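Padlocks for Lockers and Tool Cabinets: Frequently Asked Questions
Prosbridge Shared Workshop, member information 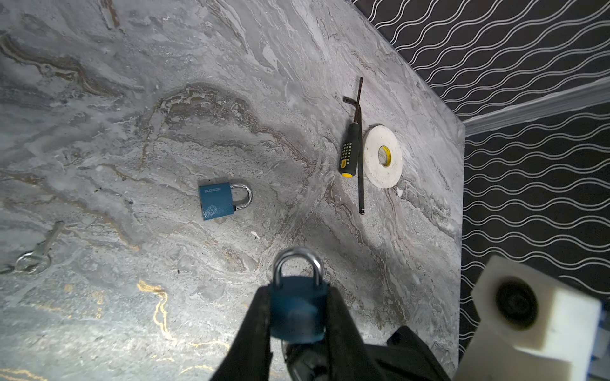

Blue padlocks on the marble-patterned table. The one lying flat carries the BLOSSOM name on its body.

Which padlocks may I use?
Any keyed or combination padlock with a shackle that passes through the locker hasp without force. The hasp holes are the same on every locker in the building. Members who bring their own lock should try it on an open door before loading the locker.

Can I borrow one?
Yes. Loan padlocks are issued at the front desk against a signature. Each is issued with 2 keys. One stays with the member and the other goes on the key board under the locker number. The loan period is 30 days and can be renewed once at the desk.

My lock looks the same as the one on the next locker. How do I tell them apart?
Body color is no guide. Put a paint dot or a numbered tag on the shackle side, clear of the keyway. Do not engrave loan locks.

Where do I return a loan padlock?
At the desk, open, with the key in it. Locks left hanging on an empty locker are treated as still on loan.

The key turns but the shackle does not release. What should I do?
Push the shackle into the body, turn the key, then let go. If the door is pulling on the shackle, press the door shut first. Do not use pliers on the key. A key that has started to twist should be handed in, and Kadri Eglītis will cut another from the board copy.

What lubricant is allowed?
Dry graphite or PTFE spray, a small amount in the keyway and at each shackle hole. Work the lock several times and wipe off the excess. Cooking oil and general-purpose grease collect sawdust and are not to be used.

How often are loan locks checked?
Every March. The check covers the spring, the shackle play and both keys. Locks that fail are taken off the register and the number is not reused.

I have lost my key. Will you cut the lock off?
Only after the board copy has been tried. For a private lock with no spare, ask at the desk for Urmas Vasiliauskas and bring your membership card. Cutting is done with the member present — no exceptions for phone requests. The cut lock is returned to you.

Can I put a second lock on a tool cabinet?
No. Cabinets are shared, and a private lock on one will be removed. Drawers marked Grolard have their own cam locks and do not take a padlock at all.

Can I leave a padlock on the outside bike rack?
Yes, for up to 12 hours. Use a lock rated for outdoor use and hang it with the keyway facing down.

Page last revised 6th May. Corrections to Birutė Laur at the front desk.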